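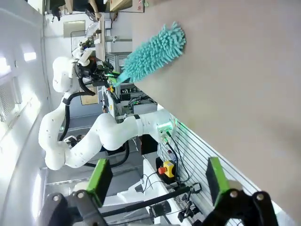 Couldn't you just write down how to dust a shelf and give the robot that? Sorin Sârbu put it to me over lunch in the first week, and I've been trying to come up with a decent reply ever since.

My best go at it is that I tried. I sat down with a pad of paper and got as far as "hold the duster lightly and sweep towards the end of the shelf" before I realised I had no idea what I meant by lightly, or which end, or what to do when a bit of something gets nudged into the corner and stays there. I've dusted shelves all my life and I can't tell you how I do it. I can only show you. So at Andell we've spent the winter showing, over and over, and I'm very pleased to say that the first batch is finished and ready to share!

The batch is called Zovallow. It holds 1,727 recorded examples of a two-armed robot working on household tidying and dusting jobs, mostly on ordinary two-tier shelves, and it goes out to our partner groups in March. Each example is one attempt at one job, start to finish, with the pictures from every camera lined up with the movements of both arms. Those examples are what our learning system studies. It doesn't get a rule book from us at any point, only a great heap of goes at the job and a note beside each one saying how it went.

We use little coloured scraps for the mess. Real dust would be truer to life (and goodness knows the workshop has plenty of it) but a camera has a hard time seeing it, and so does whoever is checking the recording afterwards. A red scrap on a pale board is easy to spot. It's either been swept off or it hasn't, and there's very little to argue over. 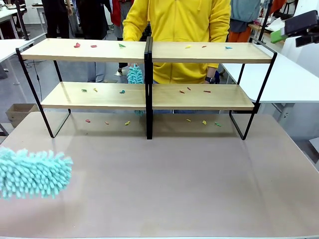 The argument we did have, and it went on for weeks, was over the layout. Horațiu Moldovan wanted every example to begin from the same tidy pattern so we could compare one against the next. I wanted scraps flung about any old how, the way crumbs land. In the end we did both. The first part of Zovallow starts from set patterns and the rest from a scatter, and the two are labelled so that anyone using them can pick. Horațiu would like it known that his half was quicker to check, and it was.

We also kept 243 examples that went wrong. A scrap left behind, a duster held too high, that sort of thing. My first instinct was to bin the lot and keep only the nice ones, but Lăcrămioara Mocanu talked me out of it. A system that has only ever seen things go well has no way of getting itself out of trouble, she said, and a missed scrap followed by a second try is worth keeping. She's marked every one of them by hand with the moment it started to go off course. I don't know how she had the patience.

The wrist cameras have been the nicest surprise for me. From across the room a shelf is a shelf, and you get a good idea of where everything is. Down at the gripper you get the edge of the board and the gap underneath, and the scraps turn up at angles you'd never have thought to plan for. We record the near views and the far ones together, all the way through.

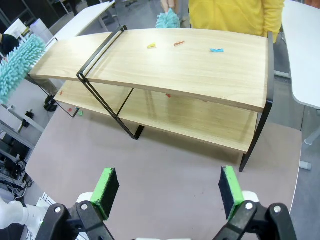
The two-tier shelf and coloured scraps as seen from one of the wrist cameras, with the gripper fingers in front.

A word on the length of a session, as we get asked. We stop after 6 hours, breaks included. Past that the people get tired and the movements get sloppy, and sloppy movements are exactly what the system will learn if you feed it enough of them. Jericho Baluyot keeps the session log and is quite fierce with anybody who asks for one more go.

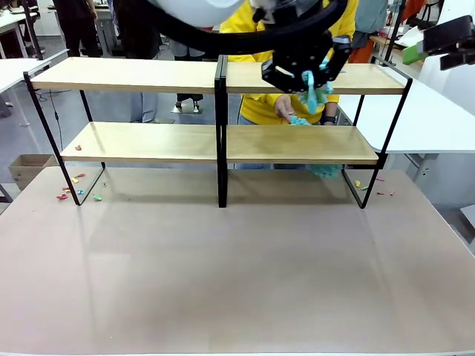

I should say what Zovallow won't do. It's a small collection by anyone's standards and it covers a small corner of housework. A robot that has learnt from it hasn't learnt to clean your kitchen, and we'd be daft to claim it had. What we hope is that it gives other groups a decent starting point, with the awkward bits left in, so they don't have to spend their own winter picking up scraps of coloured paper. (I found one in my coat pocket last night.)

We've held back 164 examples for testing, and those won't be handed out with the rest. Groups who train on Zovallow can send their system to us and we'll run it against the held-back set and tell them how it got on. The running of that is being looked after by Sonness, and the first slots open in the same month as the release.

Next up is a second round with shelves of other heights and a few different dusters. If you have a fiddly household job you think we ought to record, please do write in. I read everything, though I'm slow.

Partner groups wanting a copy of Zovallow, and anyone from the press who'd like to visit and see a session under way, should get in touch with Dardo Urrutia at the Andell press desk. Mornings before ten are best.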